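# Two-armed robot at Zornelby gets a new care routine

The two-armed robot at Kutwood's Zornelby workshop is back on its table work after a service stop in June that changed how the machine is looked after from shift to shift.

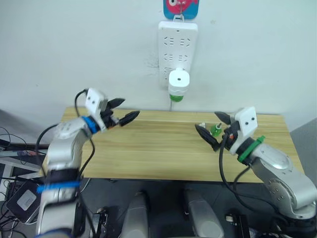

The stop was planned for one afternoon and ran to 14 hours. Most of that went to the cables that feed the two grippers, said Precious Talavera, the technician in charge of the cell. The left one had been clipped too tightly at the elbow and pulled at its connector whenever the arm reached across the table. Both cables now hang in a loose loop along the arm, with enough slack for the wrist to turn all the way.

"We kept blaming the gripper," Talavera said. "It was dropping out a couple of times a shift, and we swapped parts on it that were perfectly fine."

The wrists are marked with colored rings, blue on the left arm and green on the right. Staff now use those colors in the service log in place of "left" and "right," which had caused mix-ups between people standing in front of the table and people standing behind the robot.

Under the new routine, the black fingers on both grippers are wiped down and checked for play at the start of each shift. The bolts on the joint covers are checked every 96 hours of running time, and the arms get a full calibration after 600 hours. The shift check takes up to 4 minutes - less if the fingers are clean.

For calibration, the operator sets a few small items on the table and has each arm approach them slowly. If the fingertips stop off the mark, the arm is sent back to its rest position and the offset is entered again. Talavera said the right arm needed two passes after the June work and the left arm one.

Spare finger sets come from Paiva, and the workshop now keeps a pair on the shelf for each arm. Earlier this year the cell stood still over a long weekend waiting for a delivery.

Kutwood plans to use the same routine at its Wirbridge site, where a second robot is being set up. Talavera will train the crew there before it goes into use.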